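Skembridge workshop notebook, play kitchen, November

Back on the play kitchen this morning. I gave the outside a good wipe (the blue-gray shows every thumbprint, why did I ever vote for it) and then spent far too long on the fridge, which is my favorite corner of the whole thing.

The Poulain box of play food arrived with 141 pieces in it and I wanted to put in all of them, obviously. The upper compartment had other ideas! After a lot of shuffling I've settled on fruit only in there for now: bananas over on the left, the pear standing up at the back, the mango lying down in front of it. The pear tips over if you look at it wrong, so having the mango there helps. The little green piece goes near the front.
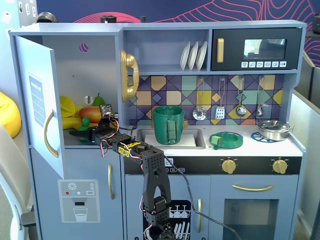 Fridge open, fruit in. Phone, plates and microwave stay where they are.

I do love those diamond tiles on the backsplash. Purple, mustard, teal, peach, navy — it ought to be a mess next to all the gold handles and it isn't. I had the Trutard sample book out again to see if a plainer sheet would calm it down and closed it after 2 pages. Leave it alone.

The water and ice panel is my other pet. It's only printed, but there's a snowflake and a SET button and a drawn glass, and I pressed SET myself while I was cleaning, so I expect every kid who comes near it will too. The print needs to hold up. I rubbed a scrap of the same film 200 times with a damp cloth and the color stayed put, edges a bit fuzzy at one corner. Good enough for me, but if anyone has a tougher film in mind, write it in here.

Door next. It swings out nice and wide, and I like that the shopping list is on the inside face where you see it while you're looking at the food. Lines are blank on purpose. I'd like to try a wipe-off pen on a spare label before we promise that to Mustus, as they've asked about it twice.
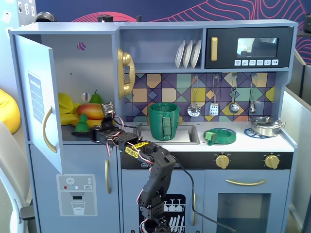
Shopping list on the door, green cone up front by the shelf edge.

The cone is the printed one with the ridges. I keep going back and forth on it, because beside the soft bananas it looks a little stern, but the texture is fun under your fingers and I'd keep it. Could go a size bigger.

Still to do: clear coat on 8 handles, felt dots for the microwave, and find a home for the rest of the Poulain box, currently all over my bench. Lower cabinets after lunch. If you borrow the small screwdriver please put it back in the tin!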